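Wanted: people to try out hand-held grippers, paid, starting March

Prasari is looking for participants for a gripper comparison at our Clumcombe site. No robotics background needed. Steady hands, patience with dishes.

What it is: you hold a gripper in each hand and do ordinary table jobs. Picking up plates, moving bowls, clearing up. Then the same again with a different set of finger pads. We want to know which pads hold a slippery rim and which ones make your wrists hurt. Recordings and your comments go to Najwa Shboul, who runs the comparison and will read every grumble you write down.

Sessions last roughly 3 hours with breaks. You come in for 2 sessions, a week apart, same tasks both times. Pay is 1,340 for the pair, paid after the second one, travel not included sorry.

You should be:
- 18 or over
- ok using both hands at once for longish stretches
- free on weekday mornings
- fine with your hands and voice being recorded (no faces kept)

Left handers very welcome, we are short of them. If you've had a recent hand or wrist injury please wait for the next round. Glasses fine. Long nails probably a nuisance with the handles but come anyway and tell us.

Tablewear is the main thing this time. Plates are harder than they look, you have to get one finger under the rim and tip the whole thing up before the other finger can close. 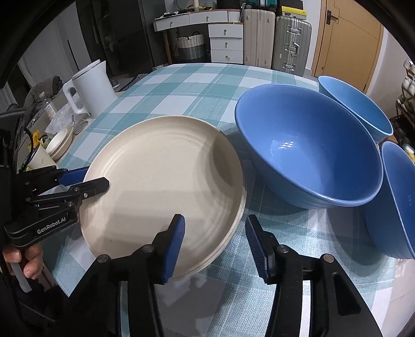 Bowls come after that, then a mixed table at the end. Short practice first, not recorded. Going slow is fine, drops are fine, just leave it and carry on with the next item.

To apply: write to Adebayo Ogunleye at the Prasari front desk, subject line "Juledetti", with which mornings you can do, wich hand you write with and a phone number. No CV. Places go in the order people write in. We reply either way, might take a few days.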